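Skeltach Bottle Packing Notes
README for the packing-table collection, release 2

What this is

Skeltach is a collection of notes and pictures on one small, satisfying job: getting plastic bottles ready to go into a carton. It grew out of the Prustow packing bench, where we kept finding new ways to lay out, wrap and turn the same bottles and wanted a single place to keep them all. There are 132 entries so far, and we are very happy with how it is shaping up!

Each entry covers one layout at the table: which bottles, which way the caps point, what they are wrapped in, and what is spread underneath.

What's in the folder

entries.csv – one row per layout, with a short note in plain words
pictures/ – the pictures that go with the entries
wraps.txt – the wrapping materials we use, with our own names for them
todo.txt – layouts we want to try next (suggestions very welcome)

Columns in entries.csv

entry – a number from 1 to 132
item – bottle, box, pouch or mixed
cap_side – left, right, up or mixed
wrap – none, film, sheet or both
surface – the color of the tabletop
note – free text, sometimes long, often the best part

Leave cap_side blank if the cap can't be made out. A blank is fine and a guess is a nuisance later on.

Things we love about bottles

They roll, for a start. A box stays where you put it, but a round bottle has ideas, and much of the note column is about stopping it. Cap direction matters too: two bottles lying the same way take up a neat patch of table, and turning one around changes the whole fit. Labels are the other big topic. We like them facing up when a bottle is lying down, so they can be checked without picking anything up.

Film-wrapped groups get a single row, with the number of bottles in the note. Please don't split them into separate rows – we did that in the September release and spent 9 evenings putting it right.

Known gaps

Only 30 entries have anything in the surface column. Zalta sheet sizes are missing altogether. Pouches are thin on the ground, and we would love more.

Sample pictures

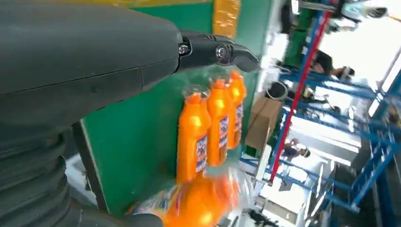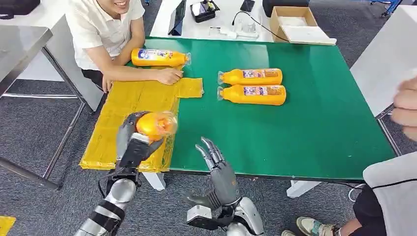 Orange bottles at the green table, with the yellow material in both pictures

Namboodiri Packing Notes, Issue 9, p. 30

Changes in this release

Added the wrap column. Renamed "direction" to cap_side. Fixed the spelling of "pouch" in more rows than we care to admit. Last edited Feb 22, 2025.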